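十二月，周日，下午三点多

补记这几天的事。小组页面上催了两次，说我的本子停在“待续”那一行，好吧，续上。

先说主线：小米糠膳食纤维对淀粉消化速度的影响，体外那一套终于跑顺了。之前一直跑不顺，两个原因，一个是我笨，一个是酶。酶那批是开封很久的，活力标定我偷懒没重做，结果同一份白米饭，前后两天测出来的葡萄糖释放曲线能差出一大截，我还在那儿认真分析“样品均一性”呢！重新标了活力，换了新分装的小管，平行样马上就老实了。以后开封的酶一律写日期，一律重标，我先写在这儿，下次再犯请直接把这页翻给我看。

样品还是四组：白米饭空白，加糠粉低、中、高三档。糠粉用的是Plella那家磨坊的，过了筛，细的那一份。粗的那份吸水太厉害，煮出来一坨一坨的，测什么都测不准（吃也不好吃，我尝了，像在嚼湿纸板）。煮饭的水量按干基算，糠粉也算进干基里，这一点上个月的记录写得含糊，谁要是照那一页做会偏干，我已经在旁边用铅笔改了。

口腔那一步我还是用手工研磨代替，捣三十下，不多不少。有人建议用绞肉机，孔板统一，省力气。我试过一回，绞出来的颗粒确实整齐，可是高纤那组会堵，堵了就得拆，拆了那管就超时了。还是捣吧，手酸就酸一点。

胃相没什么好讲的，pH调到位，温度稳住，摇床别开太快。肠相取样我从零分钟开始，前半小时取得密，后面放宽。取出来马上进乙醇终止，这个“马上”很要紧。周四那轮我取完第二个点去接了个电话，回来那几管在架子上晾着，酶还在里面干活呢，整组作废。手机现在放在走廊柜子里了。

初步看下来，中档和高档的前半小时释放量比空白低，低档跟空白几乎叠在一起。但我不敢多说，原因有两个。第一，高档那组黏度上来以后，取样枪吸不准，吸头里总挂一层，低的那部分有多少是真的慢、有多少是没吸进去，现在分不开。第二，糠粉里本身带一点还原糖，空白扣除我只做了一轮，至少要补到三轮。所以图先不往外发，谁来问都说还在做。

吸不准的问题，今天上午想了个土办法：剪掉吸头尖端一小段，再改成称重，不看体积。吸一次称一次，拿质量去折算。慢是慢了点，但水试下来偏差小得让人高兴。糊状样品还没试，排在下一轮。

文献这边也记几句，免得回头又找不着。翻到一篇讲谷物纤维和餐后血糖的小型人体试验，受试者只有44人，交叉设计，洗脱期写得很清楚，这一点我喜欢。结论写得比数据热情。摘要里说“显著改善”，点进去看，改善的是曲线下面积，峰值那一栏并没有差异，空腹值更是没动。不是说人家做得不好，是我们写的时候要当心，别看见一个p值就开香槟。另一篇是问卷类的，样本大得多，1096份有效问卷，问的是平时吃不吃全谷物。这类东西能看趋势，看不出因果，爱吃全谷物的人很可能也爱走路、睡得早、少喝甜饮料，哪一样在起作用，问卷自己也不知道。引用的时候只放在引言里，讨论部分别用它撑腰。

组会上有人问，能不能直接写“适合糖尿病人食用”。不能！我们手里是试管里的数据，离人还远着呢。能写的是“在体外模拟条件下，早期葡萄糖释放较低”，就这么一句，干巴巴的，但站得住。真正在吃药或者打针的人，饮食怎么调得跟自己的医生商量，这话我在家里亲戚群里也说过很多遍了（没什么用，群里照样在转苦瓜汁）。

说到家里，顺带记一笔自己的小实验，不算数据，纯粹好玩。早饭连着一个星期换成小米糠粥，加一勺花生碎，上午确实没那么容易饿，十点半那阵想翻抽屉找饼干的劲头小了。可是那一碗比平时的早饭多出不少，热量也高，我算了一下，加花生碎以后整整222千卡，平时那片吐司哪有这么多。所以“更顶饱”里面有多少是纤维，有多少是我单纯吃多了，您自己品。

设备和杂事：

Flirnel那台水浴锅，显示温度比实际高，我拿校过的温度计对过，设定值要往上补大约3度才对得上。贴了张黄纸条在盖子上，请不要撕，也不要好心帮我把设定值调回去，上周有人调回去了，我查了一个下午。

离心管大号的快见底了，小号的还多。Batista那边的货要等，先省着用，洗过的不要混进新的盒子里。

糠粉开袋之后会哈喇，油脂多，室温放着几天味道就不对。剩下的我抽了真空放冷冻，用之前回温再开袋，别一拿出来就剪口，水汽全凝进去了。哈喇掉的那一小袋我没舍得扔，留着做对照闻一闻也好，标签上写了“坏”，大大的一个字，别拿去煮饭。

数据表挪到Dustier那个共享文件夹下面了，旧表我设成只读。新表的列名全改过，时间一列统一用分钟，别再有人填“半小时”了，求求了，脚本读到汉字就罢工，而且罢工的时候一声不吭，最后出来一张空图。

关于葡萄糖测定再啰嗦两句。试剂盒那条标准曲线，高浓度那头已经开始弯了，我们后面几个时间点正好落在弯的地方。先前我图省事直接用直线套，套出来偏低，而且越往后偏得越多，看着倒像是纤维起了作用，吓我一跳，也白高兴一场。现在后半程的样品一律多稀释一倍再测，前半程照旧。稀释倍数写在管壁上，也写在表里，两边都写。只写管壁的话，乙醇一蹭就没了，别问我怎么知道的。

另外，饭的凉热也得统一。煮好放凉再回热，一部分淀粉会回生，消化速度自己就慢下来了，这跟糠粉一点关系都没有。之前有两锅是中午煮的，傍晚才上样，那两锅我在表里标了灰色，先不删，但算平均的时候别带进去。往后都是煮好焖十分钟，马上称样，四组错开煮，每组隔开一段时间，这样摇床那边也排得过来，就是人得一直站着。

下一轮的打算，写给自己看的：先用剪过的吸头把高档那组重跑，称重折算，看前半小时那个差距还在不在。还在，就接着补空白扣除；不在了，那就老老实实承认是吸样的问题，回头想黏度怎么控。中间再插一组纤维素粉做对照，同样的添加量，看看是糠粉特有的，还是随便加点什么不消化的东西都能慢下来。这一组早该做的，我一直拖着，因为纤维素粉煮进饭里飘得到处都是，擦桌子擦到怀疑人生。

还有一件，感官那边想借我们剩的中档米饭去做品尝。可以借，但消化实验这个台子上的东西一口都不能吃，要吃就在厨房那边另煮，用另外的锅，另外的勺。我把配方抄了一份夹在本子后面，水量是改过的那个数。 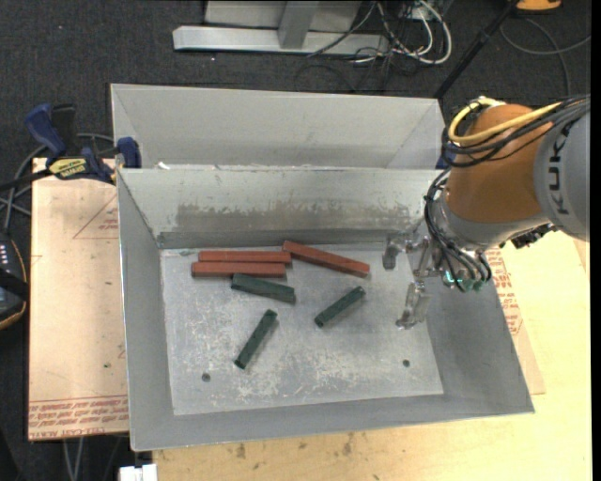

厨房那份配方里，糠粉要先拿冷水调开再下锅，直接撒进热水会结疙瘩，外面糊了里面还是干粉。调开以后静置几分钟，等它把水喝饱，再跟米一起煮。盐先别放，品尝那边要放的话让他们自己定量，定了多少请回填到表里。

明早先看水浴锅，再去冷冻取糠粉回温，称样之前把天平调一次水平。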